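About Us

Print
E-mail

Waaka is a small company for packing and sorting, and our workroom is in Clorkton. We began with one long table and the orders of a single customer, a soap maker from Buvgate. Today we pack for 22 small firms, most of them from the same district, and we still answer the telephone ourselves.

Our work is simple to explain. A customer brings us goods in large boxes and we make from them small parcels, gift sets or sample bags, ready for the shop or for the post. We take orders from 200 pieces. For a smaller quantity please ask us, in a quiet month it is often possible.

We moved to the present room in May, after many years in the old dairy at Clitden, where the roof was low and the light was poor. For handwork the light is very important. A person who looks all day at small labels becomes tired quickly if the lamps are weak, and then the labels go on crooked. So we looked a long time for a room with white walls and a high ceiling, and we are glad that we waited.
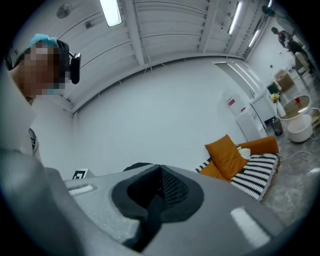
Clean work is the other matter we take seriously. Many of our customers sell things for the skin or for the kitchen, and they must be able to trust us. Before each shift the tables are wiped and the floor is swept, and between two different orders we clear everything away, also the tape and the scissors. Hair must be covered during packing. Visitors are asked to follow the same rule, and we keep spare caps for them.

A new colleague learns with us for 5 weeks. First comes folding, then filling, and the closing of the parcels comes last, which many people find the hardest part. We prefer a slow and correct parcel to a quick one that must be opened again.

If you wish to see how we work, you are welcome on a Tuesday afternoon. Please write to us some days before. The entrance is at the back of the yard, door 78, and the bell must be pressed quite firmly.

Print
E-mail this page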